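White on White: Making the Bed at Cleltatberg
Gallery, 2 pictures
Posted 03/04/2020

I have never quite believed in the perfectly made bed. Every bedding firm has one in its brochure, flat as a table, and every one of them makes me wonder who had to stand there pulling at it. So when I had a few nights at Cleltatberg, where the guest beds are done entirely in white and the house notes promise a bed "made in 5 minutes by anyone", I thought I'd look at the making part and leave the finished thing to the brochures.

The notes are pinned inside the wardrobe door. They credit the method to Heltard, who supply the linen, and they run to 42 lines, which seems a lot for something anyone can do. I read them twice and I'm still not sure what line 17 means by "relaxing the corner".

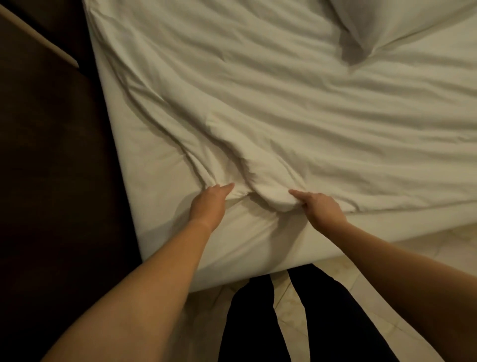 Reading time: 2 minutes

Both hands on the cover and a good thick roll of it bunched up between them. The notes call this stage "gathering". I'd call it grabbing hold and hoping, though I'll admit you have to get a grip on the stuff somehow.

All that rippling across the middle is what white bedding does when it hasn't been pulled tight, and it's the part the brochures leave out. Warm, dim light is kind to it. Under a strong ceiling light I suspect the same creases would look like a road map.

My doubts about white on white are mostly practical. You can't tell the top layer from the one underneath without feeling for the edge, and I have more than once tucked in the wrong one. Heltard's answer is a small woven tab at the foot end of each piece. Fine, if you remember to look for it. Tedia, whose sheets I have at home, sew a coloured thread along one hem, and that strikes me as the better idea by some distance, even if it spoils the look for purists.

Then there's the washing temperature. The notes say 61 degrees. I have never owned a machine with a setting for 61 degrees. I asked at the desk and was told 60 would do, so I do wonder where the extra one came from.

The frill is another matter. I went in firmly against frills — they catch, they crumple, they need ironing that I for one won't be doing — and I can't say I've been won over. I will grant that a gathered edge gives you something to find with your fingers when everything else is the same colour. Whether that's worth almost 50 pounds over the plain version in the Chraibi catalogue is for other people to decide. My own money is staying where it is until September, when they have their sale.

As for the five minutes, I'd want to see it done with a clock in the room. I had a go each morning and gave up timing it on the second.

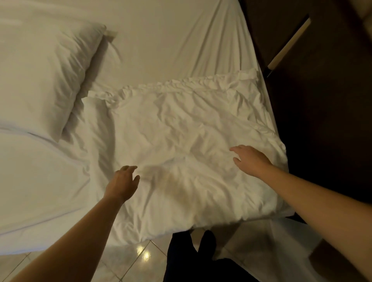 Ruffled edge along the top, creases everywhere else, and both hands over the cloth.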